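What an Open Day Should Measure

Open days in robotics have settled into a format. The visitor is given a badge, a lanyard and a time slot, stands behind a strip of tape, watches an arm move some objects, and goes home with a brochure. I have been to enough of them to have stopped keeping the brochures. The one at Venmont in March was better than most, and it still left out the information I had driven there to get.

Venmont occupies the second floor of a former textile mill, built in 1871, with the freight elevator still in service. The group builds manipulation software for household tasks and tests it on toy kitchen goods laid out on a table. The public session ran all afternoon. There was a printed schedule by the elevator, and by the time I arrived it had already been amended twice in ballpoint.

My argument concerns what gets shown and what gets counted. A demonstration is a sample of one. A visitor who watches a single pick has learned that the pick can occur. The visitor has learned very little about how often it occurs, what the arm does after a miss, or how many times somebody has to reach in and reset the table. Those are the numbers a buyer needs, and also the numbers a taxpayer should want when the work is funded with public money.

The staff did post one figure. A sheet of paper taped to the wall gave 4000 logged attempts across all objects and layouts. I asked for the breakdown by object and was told it would be in the annual report. I asked whether an attempt ended at first contact, at lift, or at placement, and got three different answers from three people, all polite.

The definition matters most on a cluttered table. With a bowl and cups lying on their sides next to the gripper, a first contact may be a grasp or may be a nudge, and the log entry should say which.
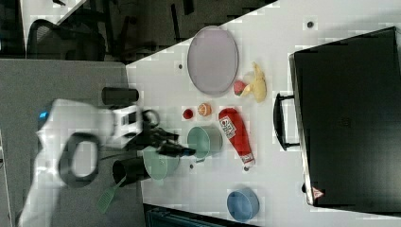

Mahtab Nouri wrote to me after reading a draft of this piece and disagreed with most of it. Her view is that open days are for recruiting and for the neighbors, that a table of success rates would empty the room in five minutes, and that anyone who wants the data can ask for it by email. She added that a published rate gets quoted without its conditions, and that a lab which posts 73 percent on a hard task will look worse than a lab which posts nothing at all.

The last point is correct and I have no good reply to it. A rate without a task description is close to meaningless. But the remedy is to publish the task description alongside the rate, and this is not difficult. It fits on one page. Ahmadpour, a much smaller shop that I visited the year before, handed out exactly such a page: object list, starting layout, time limit, what counts as success, what counts as an intervention. The room did not empty. People stood and read it, and then they asked better questions than I did.

The first two points deserve a longer answer. It is true that most visitors do not come for statistics. A family with two children will look at the arm for a while and then look for the cookies. No harm is done by having a sheet of figures on the wall behind them. The sheet is for the one visitor in the group who runs a care home, or sits on a school board, and will later be asked to approve a purchase on the strength of having seen the machine work.

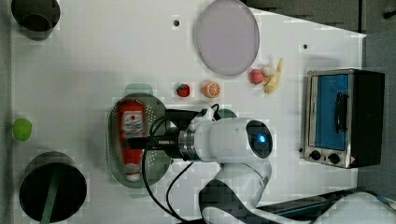

Task selection is the second weakness of the format. A host picks tasks that the system can do in front of people, and no host can be blamed for that, but the visitor is rarely told which tasks were considered and dropped. It would cost little to say so. Take a squeeze bottle of ketchup lying on its side in a perforated colander, with the gripper's fingers over it. The bottle is one problem and the colander is another: the rim limits the angles from which the fingers can come in, and a poor approach can move the container along with the contents. Shift the same bottle to open table and the task changes, although a viewer behind the tape would call both of them "picking up the ketchup." I would like a host to state which version is routine and which is attempted on good days. I would also like to hear about the tasks with no version that works yet. Liquids, cloth and thin plates are the usual candidates, and a frank list of these is worth more to me than another successful lift.

Pace is a related matter. At Venmont each visitor group was given 22 minutes, including the introduction and the safety talk. The introduction was good and the safety talk was necessary. What remained was enough for a short run and some questions. Nobody can judge reliability in that interval, and I do not think the staff believed otherwise. A practical fix is to let the system run unattended through the afternoon with a counter beside it, showing attempts, successes and human interventions since the doors opened. Visitors who come at one o'clock see small numbers. Visitors who come at four see larger ones. Each group sees the same machine under the same conditions, and the counter does the talking.

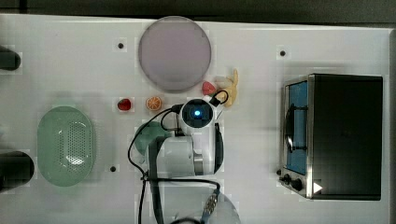 What Hadurier did differently

The strongest objection to a running counter is that it embarrasses the host on a bad day. Hadurier tried it anyway. Their counter was a whiteboard with tally marks, kept by whoever was standing closest. During my hour there the arm failed repeatedly on the same object, and the marks in the failure column grew while we watched. The engineer in charge said the calibration had drifted since morning and that they would leave it alone until closing, so the record would be honest. I came away with more confidence in that group than in any other I have visited, and I have since recommended them twice.

There was a second benefit. With the failures written down, the conversation moved to causes. Visitors asked about lighting, about the stiffness of the fingers, about whether the plate should be heavier. Some of the suggestions were poor and one or two were not. At Venmont the conversation stayed on when the product would be ready, which the staff could not answer and should not have been asked to.

I should be fair to Venmont on layout. They keep a varied table, and variety is the expensive part. A test with one block on a bare surface can be tuned in a week. A table that mixes cookware, toy fruit, a plate and a small oven forces the software to deal with differences in size, height and finish, and a result obtained there carries further. If I had to choose between a high rate on blocks and a moderate rate on a mixed table, I would take the second.

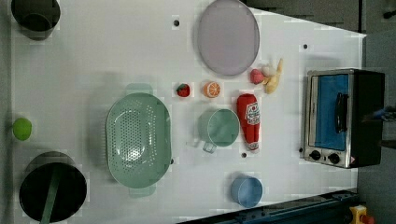

That choice only works if the rate is available, and the annual report is the wrong place for it. Menivine, which sells grippers and has no arm of its own, prints its test conditions on the back of every data sheet and revises them when the test changes. The format is dull and takes up half a page. A research group could copy it in a morning, leave the cells blank where no data exists, and put the date of the last revision at the bottom.

I would ask any host planning an open day this year to post four items near the door: the object list, the definition of success, the number of attempts, and the number of times a person had to step in. Venmont already posts the third. I have written to them about the other three, with a copy of the Ahmadpour page attached, and they have replied that it will be discussed before the fall session.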